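KASTINE WATER USERS ASSOCIATION
Minutes of the May operating meeting

Location: Bellis Road office, upstairs room
Called to order: 6:35 p.m.
Presiding: Florian Joly
Minutes taken by: Evaristo Caputo
Quorum: present

1. Minutes of the previous meeting

Accepted with one correction. Under item 4, "Flumby lateral" should read "Flumby main." The valve numbers given there are correct as printed.

2. Reservoir level and release schedule

F. Joly reported the upper reservoir at 1062 feet on the morning of the meeting. The outlet sill is unchanged. Under the operating rule adopted last season, full rotation deliveries continue until the level reaches 1057 feet, after which the laterals go to alternate-day turns. Inflow from the creek is falling, as is normal for May, and the gauge at the footbridge has been reading low because of gravel behind the staff plate. E. Caputo will clear the plate and take a hand measurement before the next reading is entered in the log.

A member on the east lateral asked if the 1057 trigger is read at the tower or at the dam face. It is read at the tower. The two differ when the wind is out of the south, and the tower reading governs. This wording will be added to the posted schedule.

Rotation order stays as last year: Flumby main first, then the east lateral, then the lower ditch. Gate changes will be made at 6 a.m. Users wanting to trade turns must tell the ditch rider by noon the day before. Trades arranged between neighbors without notice were a problem twice last season and resulted in water going over the end spill.

3. Flumby main, seepage at the siphon

The wet area below the siphon outlet has been probed. Soil is saturated to the depth of the bar on the north side and firm on the south side. The pipe joints were inspected from inside during the spring shutdown and no open joint was found. The headwall apron has a crack along its full width, and the working assumption is that water is passing under the apron and following the outside of the pipe.

Two repair methods were discussed:

(a) Cut out and replace the apron with a deeper cutoff wall. This requires the main to be dry and would be done after the season.

(b) Drill and grout under the existing apron. This can be done in a short shutdown but the result is hard to verify.

Discussion favored (a) as the permanent repair. Several users objected to running the whole season with the leak as it is. F. Joly noted that the loss at present is small compared with evaporation and that the concern is loss of fines from under the structure. It was agreed to set three stakes across the wet area, survey the headwall for settlement every second week, and shut down if movement is found.

MOTION to budget $4000 for apron replacement in the fall, materials only, labor by assessment hours. Seconded. Carried, one opposed.

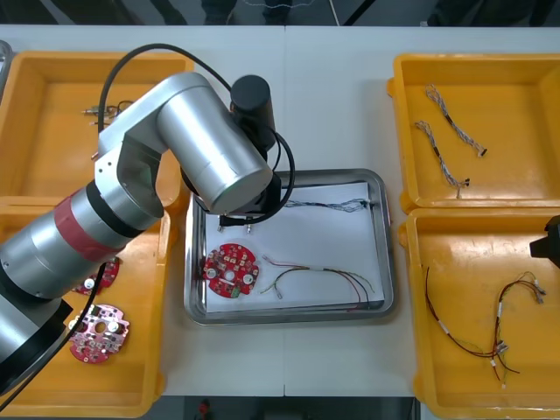

The opposed vote asked that the minutes show the objection was to the use of assessment hours for concrete work and did not concern the repair itself. So noted.

4. Pump station

Pump 2 is back in service with new packing. Leakage at the gland is within the normal drip rate after adjustment. Pump 1 ran alone for nine days and its bearing temperature stayed in range.

The pressure relief valve on the discharge header lifts below its set point. Peltelon, which rebuilt it two years ago, has offered to bench test it at no charge if it is delivered to their shop. Turnaround is one week. The spare valve is the same flange size but has a lower capacity and can only be used with one pump running. E. Caputo will make the swap before full deliveries start and put a tag on the Pump 2 starter while the spare is installed.

Electric rate: the station is still on the general schedule. The application for the irrigation schedule was returned for a missing meter number and has been sent in again.

5. Measurement at turnouts

The new weir plates are on hand. Seven are installed and the rest are at the Bellis Road yard. Two turnouts on the lower ditch have too little drop for a weir to work without being submerged at full flow. For these, options are a small flume or continued use of the old orifice gates with a revised table. No decision. F. Joly will bring prices for the flumes.

Question from the floor on the reading point for the weirs. Head is to be read at the staff set back from the plate, never at the plate itself, where the surface has already drawn down. A one-page instruction will be mailed with the next assessment notice.

6. Ditch maintenance

Mowing is complete on the east lateral. Of the 700 feet of lower ditch scheduled for cleaning, the upper half is finished. The remainder is held up by soft ground on the access side - the excavator cannot be brought in until it firms up. Spoil is to be kept back from the bank, as the pile left last year slumped into the section during the first heavy rain.

Gopher holes: five reported, three filled. The two that remain are near the Flumby check and have been flagged.

7. Other business

The gate key at the lower road no longer works in the replacement lock. New keys may be picked up at the office during regular hours. Old keys should be turned in.

The trash rack at the intake will be raked daily through the end of the month, then on the normal schedule.

8. Next meeting

Second Tuesday of the coming month, 6:30 p.m., same room. Items carried forward: flume prices, relief valve test result, settlement readings at the siphon.

Adjourned 8:10 p.m.

E. Caputo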